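上一封 下一封 按主题 按作者 返回列表首页

主题:Re: 手持夹爪录毛巾动作,你们怎么起手?
发件人:Rattana Chareonsuk
日期:2018年5月31日

Gwilym,各位好,

你的信我前天就看到了,一直想回,结果这两天全耗在毛巾上了(真的,我现在看见毛巾就想捏角)。先说结论吧:我赞成起手的时候两指张开,停在布的上方,稍微等一下再下去。你说的"边走边张"我也试过,录的时候特别顺手,回放的时候就头疼了。
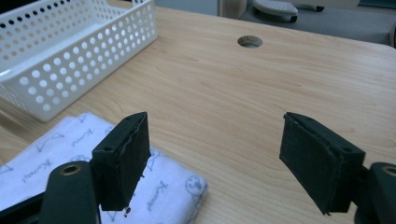
头疼在哪儿呢?我们人手快,夹爪还在往下走,手指已经开始收了,两个动作叠在一起。我自己看着觉得很自然,可是切段的时候根本不知道"接近"到哪儿算完,"夹取"从哪儿开始。Lâm Cao 跟我各切了一遍同一批,切出来的位置对不上,吵了一下午。后来我们干脆规定:到位,停,再夹。录起来是有点傻,像小时候练毛笔字,每一笔都要顿一下,可是后面省事太多了!

下面一段一段回你。

> Gwilym Parri 写道:
> 我们这边刚开始用手持夹爪做示教,任务是把桌上的小毛巾
> 叠好,放进旁边的筐里。之前都是用遥操作,主手带从手,
> 一个人练了很久才能叠得像样,换成手持以后快了很多,
> 但是问题也来了。

快是真的快。我们以前用 Fikre 那套遥操作台,软的东西我是怕的,手上没有感觉,全靠眼睛,布滑了都不知道。换成手持以后,布一滑手上马上就知道了,会下意识地补一下。不过这个"补一下"也要小心,你手上感觉到的东西,画面里不一定有啊。我现在的习惯是,凡是靠手感救回来的那一条,都打个标记放到单独的文件夹里,先不混进去训练。以后有空了再看看要不要用。

> 第一,布是叠着放的时候,最上面一层很难单独夹起来,
> 常常一夹就是两层。你们是换指垫,还是改手法?

两样都弄了,哈哈。指垫我们用的是泡沫的,好处是不打滑,坏处是边上会慢慢起毛。你问要不要换硬一点的胶垫,Sebastián Salinas 试过一版,夹硬的东西很好,夹毛巾就不行,薄的那层总从中间溜走。所以我又换回泡沫了。

手法上,我的建议是别从正上方直直地夹。找到对折鼓起来的那条边,手腕斜一点,下面那根手指先贴着桌面滑进去一点点,再合上。记住是贴着,别压!我一开始压得太狠,指尖刮着桌面走,一路抖,整条轨迹都是毛刺。如果要的就是把整叠毛巾端起来,那反而简单,从侧面进去,夹深一点就好,两层三层都不管它。

还有一个小窍门:示教之前先想清楚你要夹的是哪一层,心里默念一遍也行。我发现我犹豫的那些条,夹爪会在布上面左右晃两下,看起来就像在找东西。机器人学得可快了,后来它也晃,晃得比我还认真……

> 第二,筐放在哪里比较好?我们每条都放在同一个位置,
> 训练完发现筐一挪,它还往老地方放。

这个坑我们也掉过。一定要挪!还要转。筐的长边朝哪个方向都要有,靠左的、靠右的、离桌边近的都来一点。我的做法很土,录完2条就动一下筐,录完3条就动一下毛巾,两个节奏错开,组合自然就多了,也不用拿张表在那儿打勾。Hiwot Workneh 觉得这样不够随机,她写了个小脚本,每次报一个位置给你。好是好,可是我录着录着就忘了看屏幕,最后还是用我的土办法。

对了,你信里提到想一直用同一条毛巾,说是为了"控制变量"。我劝你早点换着用。有花纹的、纯白的、厚的薄的都掺一些。纯白的毛巾放在浅色桌子上,光一反,边在哪里我自己看回放都费劲,更别说模型了。灯光我没有好办法,只能说白天录一些,晚上录一些,别把窗帘一拉就以为万事大吉。

> 第三,一次录多少条合适?

看人吧。我自己一口气录28条,再往后手就飘了,夹爪举着其实挺累肩膀的。有一回贪心,录到39条,第二天看后面那些,停顿没有了,夹爪张得也越来越小,基本上都是糊弄过去的,全删了,心疼死。现在我宁可中间去倒杯水。另外每次开始之前,把夹爪完全张开、完全合上做一遍,录在最前面,后面对开合量的时候用得着。我忘过一次,那一整批的开合都得靠猜。

> 第四,失败的要不要留?

要留,但是分开放。夹空的、夹了两层的、放到筐沿上挂住的,我都留着。尤其是夹空以后重新再来一次的那种,我觉得很值钱,只要你重来的时候动作是干净的(先抬起来,张开,再下去),不要在布上面乱啄。Sostalach 那个项目里我们加了一部分"重来"的示教,机器人夹空以后至少知道抬手了,以前是捏着空气就往筐那边送,一脸自信,哈哈哈。

还有个事情你没问,我顺便唠叨一句。手持录的时候,人的胳膊可以拧得很奇怪,机械臂可不一定拧得过去。我有一阵子叠最后那一下喜欢把手腕翻过来,很帅,放到 Arnow 那台臂上一跑,关节直接到限位,停在半空不动了。后来我录之前会先在臂上大概比一下,哪些角度能去,哪些不能去,心里有数再开始。你们如果用的臂更短,这个要更早做,别像我一样录完了才想起来。

你说想要我们的切段规则,我手头那份写得很乱,中文英文泰文混在一起,除了我估计没人看得懂。给我点时间整理一下,整理完发到列表上。九月之前 Salanance 那边也要一份,所以肯定会写的,你可以催我!

另外想问问大家,有没有人试过两只手一起录?我一个人一手一只夹爪,叠大浴巾的时候总有一边跟不上,左手尤其笨。是两个人配合着录好一点,还是老老实实练左手?Lâm 说两个人配合他愿意当左手,但是我们俩试了一下,老是互相让,谁也不先动……有经验的请回信,直接回到列表就行,不用单独发我。

Rattana

上一封 下一封 按主题 按作者 返回列表首页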